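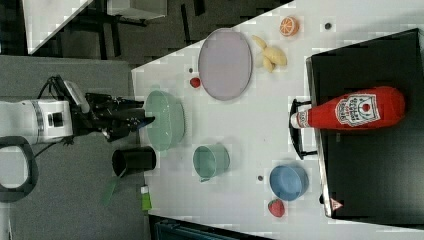
Jytte Damgaard told me, before I'd even gotten my coat off, that a learning system is only as good as the boring days you put into it, and after an afternoon at Bendside I believe her! They gather examples for a kitchen helper called Datar there, one small task at a time (fruit, bowls, mugs, a ketchup bottle), with the arm hanging over a white table. I asked how many runs they'd kept so far and got 683, out of 994 tried. A good shift gets up to 28. I could have watched for hours – I pretty much did – and I'm going back in September to see the second table.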